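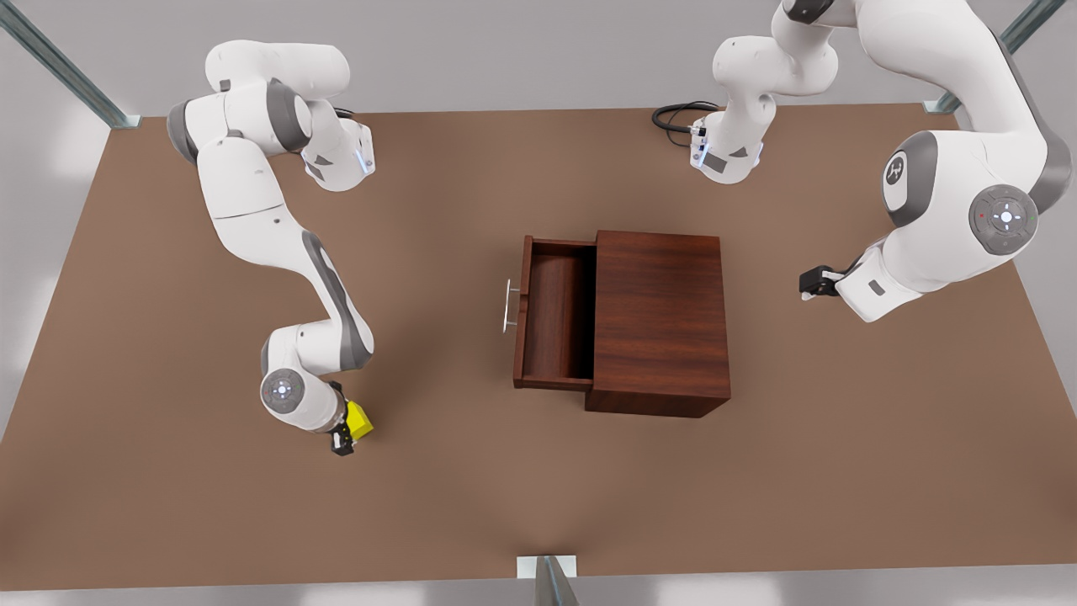

PRESS RELEASE
For immediate use

Discount weddings for course-goers "prove very little", says Mollness Family Advice

Mollness Family Advice has questioned Nurville council's plan to cut the fee for a register office wedding for couples who first sit through a marriage preparation course.

Under the plan, due to start in November, couples who attend five evening sessions run by the training firm Vlachopoulos would get £40 off the cost of their ceremony. The council has set aside money for 500 couples in the first year. It says the scheme will "strengthen marriage and reduce the number of families who come apart".

Mollness Family Advice, which gives free guidance to people who are separating, would be glad to see that happen. It has read the papers put before councillors and cannot find much reason to expect it.

The main evidence is a survey of couples who finished an earlier version of the course in Buslow. Most said they felt closer afterwards. They were asked on the last evening, by the person who had taught them, and those who had dropped out were not asked at all. No one has gone back to find out how many are still together.

"People who give up five evenings to talk about their marriage before it has begun are already taking it seriously," said Ourania Liapis, director of Mollness Family Advice. "If they stay married, the course will claim the credit. I would like to know what happened to similar couples who stayed at home and watched television."

She added that the couples her advisers meet seldom describe a failure to learn "listening skills", a subject that takes up two of the five sessions. They talk about debt, rent, night shifts, a parent who has moved in, or a child who doesn't sleep. The course outline gives money half an evening, to be shared with "planning the big day".

The charity also doubts that the discount will change anyone's mind. Couples in touch with its advisers commonly mention wedding budgets of more than £2,000, and many of them marry in hotels or places of worship, where the offer does not apply.

Kosmas Bakalis, who advises the charity on family law, said there was a risk that the certificate handed out at the end would be taken for something it isn't. "It has no legal weight whatever. It doesn't tell you who owns the house, and it doesn't tell you what happens to a pension. I have seen the draft certificate and it has a rather grand border - I can see how someone might think otherwise."

Mollness Family Advice is asking the council to:

- publish the Buslow survey in full, including the number who dropped out
- have the new course checked by someone with no stake in the result
- contact couples again after several years, whether or not they finished
- give money and housing at least one whole session

The charity has offered to help draft the questions. It had received no reply when this release was sent out.

ENDS

Notes to editors

Mollness Family Advice takes no view on whether people should marry.

Ourania Liapis and Kosmas Bakalis are available for interview. Requests should go to Aidan Ó Gríofa in the press office, who can also supply the course outline.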